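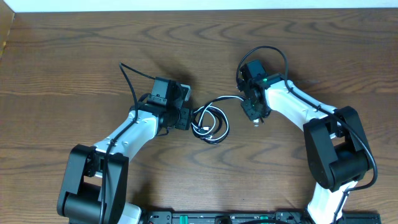 The wooden table in the meeting room, March

Minutes of the Oltgate workshop users' meeting

Start: 6:30 p.m.
Chair: Yuk-lan Chung. Minutes: Gheorghița Ghiță.
The minutes of the February meeting were accepted with one correction: the name of the paint supplier is Zapata, with one t.

1. The wooden table
Yuk-lan reported that she asked two firms for a price to refinish the top. Bullis asks 1,005 for sanding and a new oil finish. Gevalton asks 1,000, but the transport is not included. The members discussed if the brown color should stay. Most of us like the medium brown and the wavy dark grain, and do not wish to have it painted. It was agreed that the finish must let the grain be seen.
Decision: accept the offer of Bullis. Yuk-lan will write to them and ask for a date in April.

2. Use of the table until then
Gheorghița asked that glue and varnish work is done on the side bench. Hot cups should go on a mat – there are mats in the drawer under the window. Agreed.

3. Room booking
Two groups wrote their names for the same evening in the booking book. From now on the booking is valid only with initials and a starting time. Old pages stay in the book until summer.

4. Other matters
The key of the paint cupboard is still missing. Gheorghița will ask Zapata if they have a spare, as the cupboard came from them.

The meeting closed at 7:40 p.m. Next meeting in April, same room.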